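News Members Trade Guides Rates Events Press Contact

Press > Releases > Export Documents

January
By the Tikero Press Office

Tikero to extend simplified origin certificates to all member exporters on the Garevar–Anozie route

GAREVAR – Tikero, the trade association for small and mid-sized exporters, will open its simplified certificate of origin program to all of its members shipping between Garevar and Anozie. The change takes effect in March. It follows a trial in which 158 companies used the new certificate in place of the standard paper form.

A certificate of origin states where goods were made. Customs offices use it to decide whether a shipment qualifies for the lower duty rates set out in the trade agreement between Garevar and Anozie. Without one, the importer pays the full rate and has to apply for a refund later.

Under the current system, an exporter fills out a paper form for each shipment, has it stamped at a chamber office, and sends the original with the goods or by courier. Copies are not accepted. A form with a mistake in the product code must be canceled and issued again, even if the goods have already left the warehouse.

The simplified certificate is issued online. The exporter enters the product code, the origin rule that applies, and the invoice number. The certificate is then checked by a Tikero document officer and released to both customs offices. The importer receives a reference number to quote on the entry. Corrections can be made to the same record until the goods are presented for clearance.

During the trial, exporters were issued 3570 simplified certificates. Most covered housewares, processed food, furniture parts, and textiles. Companies that took part reported that their biggest saving was in staff time, followed by courier charges. Several also said that their buyers in Anozie were more willing to place small orders once the paperwork no longer had to travel with the goods.

The trial also showed some problems. Product codes in Garevar and Anozie do not match in every chapter of the tariff schedule, and 13 product groups had to be taken out of the online system early in the trial. Goods in those groups were certified on paper until the two customs offices agreed on a shared list. That list is now in place and will be published with the new member guide.

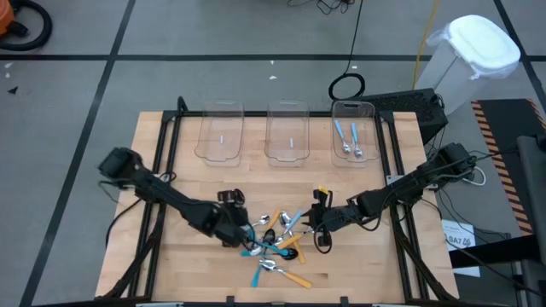
Goods made with imported materials will continue to need a supporting cost statement. The origin rules themselves have not changed, and a product that did not qualify under the paper system will not qualify under the new one. Tikero advises members to review their supplier declarations before they apply, particularly where a part or an ingredient is bought from more than one country.

Shipments valued at $2000 or less will not require a checked certificate. For these, the exporter may print a short origin statement on the commercial invoice. The wording is fixed and must be used exactly as it appears in the member guide. An invoice with different wording may be refused, and the full duty rate would then apply.

The online system was built by Jinurix, a software company that supplies document tools to freight forwarders. Members can sign in through their existing Tikero account. Companies that already use Jinurix software for packing lists and invoices will be able to send data across without typing it again. Other members can upload a spreadsheet or fill in the fields by hand.

Tikero will charge a flat fee for each checked certificate. The fee will be the same for all product groups and will not depend on the value of the shipment. Corrections made before clearance are included. A separate charge applies when a certificate has to be reissued after clearance – for example, when the named importer has changed.

Paper certificates will remain available through the end of September. After that, paper will be used only when the online system is down or when a customs office asks for it in writing. Certificates issued on paper before the cutoff will stay valid for their normal term.

"Our members have asked for this for several years," Tikero said in a statement. "The duty savings in the agreement are useful only if a small company can claim them without hiring someone to handle the forms. We expect some delays in the first weeks while customs staff in both places get used to the reference numbers, and we will keep the help line open longer during that time."

Training sessions for members will be held online in February. Each session covers product codes, origin rules, record keeping, and what to do when a shipment is held. Freight forwarders and customs brokers who file on behalf of members may also attend. There is no charge, but registration is required.

Exporters must keep their origin records for the period set by the agreement. Both customs offices can ask to see them, and a company that cannot produce them may lose access to the simplified certificate.

About Tikero

Tikero represents exporters in manufacturing, food, and consumer goods. It issues trade documents, runs training courses, and speaks for its members in talks on customs procedure. Its head office is in Garevar.

Press inquiries should be sent to the Tikero Press Office. Members with questions about their account should contact the document desk between 8 a.m. and 5 p.m.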